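**Work and Automation, week 6: the refurb bench**

*Read this before the seminar. The Idano case is in your reader, but you can get by on these notes if you're short on time.*

OK, so last week we did warehouses, and a few of you said afterwards that warehouses are the easy case because everybody already has an opinion about them. Fair! This week I want to go somewhere smaller. Idano takes in retired servers, pulls them down, sorts the parts and sells on whatever still has life in it. There are 70 people on the floor, and until two years ago every one of those machines was opened and stripped by hand, start to finish, by one person at one bench.

I spent part of November there (cold building, excellent soup) and what struck me first was how much the bench people know that isn't written down anywhere. How hard you can pull on a memory module before you should stop and check the clip. Which lever sticks on which board. The written procedure for a full teardown has 130 steps, and I watched a technician do the whole thing without glancing at it once.

Now, when Idano brought in arms from Nitura, management drew up a list of tasks to hand over, and the list was basically the written procedure. You can see the problem coming. The parts of the job that were easy to write down went to the robot, and the parts that lived in people's fingers stayed with people, only now they were called "exceptions."

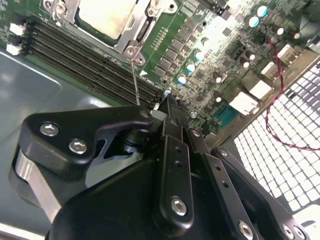 And exceptions don't arrive in a nice steady flow. A technician who used to finish a machine and feel finished now walks between four cells, fixing whatever has stalled. Some of them love it – more moving about, less neck pain, a bump in pay. Others told me they miss having a machine that was theirs. One woman said she used to go home knowing what she'd done that day, and I've been chewing on that ever since.

Zihan Duan's paper is the one to read closely here. She coded 2,737 stoppage notes from the Idano floor, typed in by the technicians themselves, and she's interested in the language as much as the causes. Early notes are long and kind of grumpy and full of detail. Later ones are two or three words picked from habit. Is that people getting efficient, or people giving up on being read? She leans toward the second. I'm not so sure, and I'd like us to argue about it.

Compare this with Bucur (the short case, page 300 of the reader), where the technicians wrote the task list themselves before anything was bought. Slower start, a lot of meetings, and a very different split of the work.

**For the seminar**

- Pick one task from a job you've had. Write it out as steps, then mark the steps where you'd have to add "it depends."
- Who at Idano gets to decide what counts as an exception?
- Skim the Kultport interview if you can. It's mostly about shift pay, but the bit on training new hires is great.

Bring the task on paper, please, we'll be swapping them around.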